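Notas para a palestra: levar um jogo de consola para PC sem perder os jogadores pelo caminho
Encontro de estúdios independentes, sala pequena, início às 15h30
Orador: Lakmal Ekanayake, estúdio Mutel

(Estas são as notas que eu uso para falar. Deixo-as publicadas porque várias pessoas pediram. O português não é a minha primeira língua, por isso escrevo quase tudo por extenso e leio devagar.)

Abertura, dois minutos

Boa tarde. Chamo-me Lakmal e sou programador no estúdio Mutel. Somos 7 pessoas. O nosso jogo chama-se Clelasdale, é um jogo de aventura em que se atravessa um vale inundado com um barco pequeno, e saiu primeiro só em consola. Em maio publicámos a versão para PC. Hoje quero falar desse trabalho, com os erros incluídos.

Perguntar à sala: quem já fez uma conversão? Quem está a pensar fazer? Esperar pelas mãos. Se forem poucas, passar mais depressa pela parte dos compiladores.

Diapositivo 2. Porque decidimos fazer

A decisão foi comercial, é preciso dizer isto com franqueza. As vendas na consola desceram depois do primeiro verão e a nossa editora, a Hedley, propôs pagar metade da conversão. Rangi Hapeta, que dirige o estúdio, pediu um plano com prazo e eu escrevi um plano demasiado optimista. Previa quatro meses. Levámos nove.

Pausa. Deixar rir, se rirem.

Diapositivo 3. O motor

O jogo usa um motor nosso, com o nome interno Annan. Foi escrito para uma única máquina e tinha essa máquina em todo o lado: no tamanho dos blocos de memória, na ordem em que os ficheiros são lidos, até no relógio. A lógica da água avançava um passo por cada imagem desenhada. A 30 imagens por segundo funcionava bem. Na primeira vez que o corremos num computador rápido, sem limite, o barco saiu do vale em poucos segundos.

Explicar a correcção: a simulação passou a ter passo fixo e o desenho interpola entre dois estados. Isto é conhecimento antigo, existem bons artigos. O que custou foi encontrar todos os sítios onde alguém (eu) tinha contado imagens em vez de tempo. Encontrámos 80. O último estava na animação das portas do moinho.

Mostrar o vídeo curto do barco. Se o vídeo não correr, contar simplesmente e continuar.

Diapositivo 4. Teclado e rato

Aqui falar mais devagar, é a parte mais útil.

A nossa primeira versão dos controlos era uma tradução directa: cada botão do comando recebeu uma tecla. Jogava-se, mas com desconforto. Wumpini Arthur, a nossa designer, refez tudo a partir das acções do jogador. Por exemplo, remar no comando é alternar os dois gatilhos. No teclado, alternar duas teclas durante uma hora cansa os dedos, e por isso agora é possível manter a tecla premida e o ritmo faz-se com o rato.

Pontos que não posso esquecer:
Todas as teclas podem ser mudadas, também as dos menus.
Os teclados não são todos iguais. Tivemos jogadores franceses que não conseguiam confirmar a primeira janela.
Os símbolos no ecrã mudam quando o jogador pega no comando e voltam a mudar quando o larga.
A velocidade do rato não pode depender da resolução.

Diapositivo 5. Janelas, ecrãs, definições

Na consola tínhamos uma só página de opções, com volume e legendas. No PC chegámos a cinco páginas, e Fuseini Darko, que fez a interface, avisou-me várias vezes que eram demasiadas. Ele tinha razão. Ficaram três. As opções gráficas têm agora uma frase que diz o que muda e se pesa muito na máquina.

Os ecrãs muito largos deram-nos trabalho nas cenas filmadas. Nas margens viam-se personagens paradas à espera da sua entrada. Corrigimos as cenas principais à mão e nas restantes pusemos barras laterais.

Diapositivo 6. Testes

Antes da saída fizemos um teste fechado com 200 jogadores. Recebemos 2.274 relatórios, muitos deles repetidos. Tekle Derese leu todos e agrupou-os por placa gráfica, e só então percebemos que uma grande parte vinha do mesmo problema: a compilação dos shaders durante o jogo, que fazia parar a imagem por um instante em cada zona nova. Agora compila-se no primeiro arranque, com uma barra de progresso. Algumas pessoas queixam-se da espera. Prefiro essas queixas às outras.

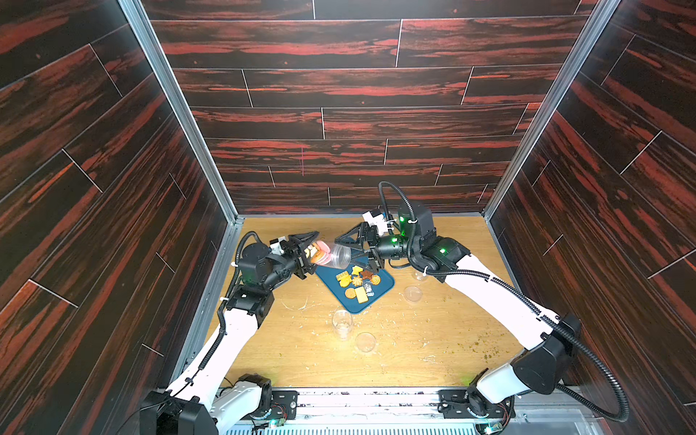 Dois braços robóticos sobre uma mesa de madeira clara.

Diapositivo 7. Jogos gravados

Muitos jogadores perguntaram se podiam trazer a gravação da consola. Não podem, e devíamos ter dito isto na página da loja desde o primeiro dia. O formato guardava endereços de memória directamente (sim, eu sei) e não havia maneira segura de o ler noutra máquina. O formato novo tem número de versão e uma cópia de reserva.

Diapositivo 8. O que eu faria de outra maneira

Começar pelo passo fixo, antes de qualquer outra coisa.
Pôr a versão de PC nas mãos de pessoas de fora no segundo mês.
Guardar dinheiro para as correcções depois da saída. Nós fizemos quatro e a Hedley só tinha previsto uma.
Escrever os requisitos mínimos depois de medir. Os nossos tiveram de ser alterados na semana do lançamento, com um pedido de desculpa.

Perguntas, dez minutos

Se perguntarem pelos números de vendas: não posso dizer, o contrato não permite.
Se perguntarem pela versão portátil: corre, com texto pequeno. Estamos a tratar do texto.
Se perguntarem se o Annan vai ser aberto: Rangi responde, está sentado na segunda fila.

Agradecer à organização e desligar o microfone antes de arrumar o portátil.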